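Mimau Upholstered Bed – Set-Up and Care Guide

Section 4: Your First Weeks with the Bed

By now the frame is standing, the slats are in and the mattress is on, and you have earned a cup of tea. This section covers the last few jobs: placing the bed against the wall, putting on the fitted sheet, looking after the padded headboard, and using the bed as a folding surface while the rest of the room is still coming together. Most people read it once and then come back to the part on creases, so we have kept that part near the end where it is easy to find.

4.1 Placing the bed

1. Choose which long side will go to the wall, if any. The Mimau can stand free in the room or with one long side against a wall.

2. Look along the wall for cables, sockets and cover plates before you push. A cable that hangs down behind the mattress should be moved aside by hand, so that it isn't pinched between the wall and the side rail.

3. With one person at the headboard and one at the foot, lift slightly and walk the bed over in small steps. Please don't drag it by the headboard – the bolts are made to hold weight from above, and a hard sideways pull can loosen them.

4. Tighten the four headboard bolts once more when the bed is where you want it, and again after 182 nights or so. (We know that is an odd number. It is half a year, and our customers kept asking.)

Caution: Never stand on the mattress to reach a shelf or a lamp, even for a moment.

4.2 Putting on the fitted sheet

1. Wash the Dileo fitted sheet once on its own before you use it. It comes out of the package with sharp fold lines, and the first wash takes most of them away.

2. Start at the corner that is hardest to reach, usually the one between the headboard and the wall. Tuck it well under.

3. Move to the corner diagonally opposite and pull until the sheet feels snug. Then do the remaining two in either order.

4. Smooth the top with the flat of your forearm, working out from the middle.

Note: Long creases that fan across the sheet generally mean that one corner has crept up. Lift that corner, pull the sheet down an inch or two and tuck again.

4.3 Caring for the headboard

The upright channels give the headboard its soft look, and they do like to collect dust along the seams. Once a month, run a soft brush down each seam from top to bottom, then go over the padding with a barely damp cloth. Let it dry with a window open. For anything stubborn, a little Gekel fabric foam on a white cloth will do – try it low down near the mattress first, and wait for it to dry before you decide.

4.4 Folding clothes on the bed

A made bed is the best folding table in most homes, and a plain sheet makes it easy to see what you are doing. For a top with a raised neck:

1. Lay the garment out flat with the neck pointing away from you.

2. Pull out any bunched fabric near the neck and smooth it down toward the hem.

3. Fold one side in toward the middle, sleeve and all, and lay the sleeve back along the fold.

4. Do the same on the other side. Thicker fabrics may want to spring open, so rest your hand on the fold for a few seconds.

5. Bring the hem up to the neck, turn the bundle over and add it to your stack.

Note: If the folded edge comes out in narrow pleats, open that side again and start it over. It takes less time than fussing with the layers.

4.5 Boxes on the mattress

We would rather you kept cartons on the floor, but we have all moved house and we know how it goes. If a box has to sit on the bed for an afternoon, set it down gently near the edge, keep it upright according to the symbols printed on it, and cut the tape with the blade pointing away from the sheet. Loose tape ends will stick to fabric, so fold them back on themselves. Flat panels should be laid down with their full face on the mattress, never balanced on a corner.

For questions about this section, write to Chunhua Long at the Effiong service desk and mention guide number 538.
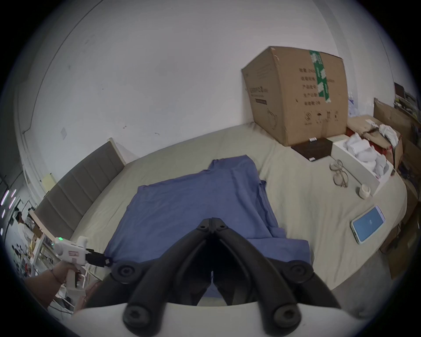
Fig. 4. Bed against the wall, fitted sheet on, with a blue-violet garment laid out for folding.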